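4.3 Loss of the right gripper during transfer

The most common fault in our trials was a dropout of the right gripper. Over 3,000 transfers were logged on the Wotari cell, and the controller reported lost communication with that gripper in 30 of them. The arm kept following its path each time while the fingers held their last commanded width. Bhatt and Kaushik reviewed the logs and found that most dropouts came when the wrist was turned toward the back of the basket, a pose that pulls on the gripper cable.

Figure 6 shows the two-arm layout with a roll of tape in the basket. The cable leaves the round connector on the right gripper and hangs in a loop past the front edge of the table.

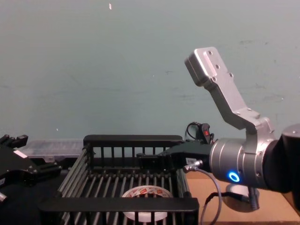 Figure 6. Work area with both grippers at the wire basket. The blue ring is the indicator on the right wrist.

4.4 Why the fault was missed

The wrist indicator reports the state of the arm only, and it stayed blue through all 30 dropouts. Operators took it to cover the gripper as well. We now read the gripper status every cycle and stop both arms if two replies in a row are missing. The cable was also clamped at the wrist with more slack. We have not yet tested the two changes separately.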